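Subject: Re: [bira-walkers] Snacks, mileage and the June loop

Somebody on the list wrote:

> I've done the Bira loop twice now and both times I ran out of food before the second ridge. The guide sheet says 9 miles and "a light lunch." I am a large man and I don't know whose lunch they had in mind. Can anyone who has done it lately tell me (a) if the distance is right, (b) if there's still a store at Jususberg, and (c) what you all carry? My wife says trail mix. I'm tired of trail mix.
>
> Also, is the lower bridge still out? The sheet doesn't mention it, but the sheet also shows a phone booth.

I walked it in June, so I'll take these in order, more or less.

(a) The distance is right if you are a crow. It's 9 miles on the sheet and 10 on foot, and the extra mile is all in the part past the quarry where the path goes back and forth like it's looking for its keys. The climb is listed as 1,066 feet. I have no quarrel with that number, except that most of it arrives before you've had a chance to finish your coffee.

(b) The store at Jususberg is there. Whether it is open is between the store and its own conscience. I got there at ten past one and the sign said "Back at 1," which I suppose is true of some day or other. I waited on the step, ate half of what I'd brought, and left. Coming back down at four it was wide open and selling ice cream to a line of people who had driven up. Don't plan a meal on it. If you do get in, the bread is good and the cheese is priced like jewelry.

(c) Food. I've tried most things on this loop over the years and have come around to the view that a hiking lunch should be salty, hard to crush and slightly embarrassing. Bananas go black by the first gate. Chocolate in June is soup. I once took a tomato, and I still find it in the stitching of my old pack.

My answer these days is chips in a can. The tall kind stands up in a side pocket, keeps its contents in one piece on the scramble, and when it's empty you can put your trash in it and carry the lot home without anything leaking onto your map. A bag of chips, by contrast, turns to sand by the quarry. You'll want something with actual protein in it too, and two more sandwiches than you think, given what you've told us.
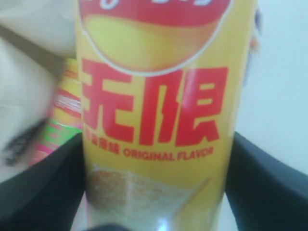

**Jususberg, June**

The weather was clear to the top and then foggy as soon as there was something to look at. I met two parties coming the other way, both of whom asked me if it was far. I said no. I've decided this is the kind answer and also the one everybody gave me.

As for the lower bridge: still out. There are planks stacked on the far bank, where they were last year, now with moss. The crossing upstream is fine in dry weather if you don't mind a long step onto a flat rock that rocks. After rain I'd go around by the Tuhumury farm track, which adds a while and some cows. The cows are all right. The electric fence beside them is on, and I can report that with full confidence.

The phone booth is gone, but the concrete pad is there and makes a decent place to sit and change your socks.

Two other things the sheet has wrong, while I'm complaining:

- The parking lot at the Prallon end is now paid, coins only. The machine took mine and gave me a receipt for a different amount.
- Marker post 132 has been turned around – by a mower, I'd guess – and the arrow now points into a hedge. Go left. If you find yourself in somebody's vegetable garden, you went right, and you should say good morning and keep moving.

I did write to the address printed at the bottom of the sheet about all this. It bounced.

If you're going again before fall, start from Prallon and do it clockwise. You get the steep part over with early, and the second ridge comes when you still have something left to eat. Counterclockwise you save the best view for the end, but you'll be too hungry to care about it, as I think you've already found out twice.

I have a marked-up copy of the map with the bridge detour drawn in. It's in ballpoint and got rained on, but the important bits can be read. Write to me off list and I'll send you a scan.

Sent 29/07/2021

–
To leave this list, send a blank message with "unsubscribe" in the subject line. Please don't send it to everyone.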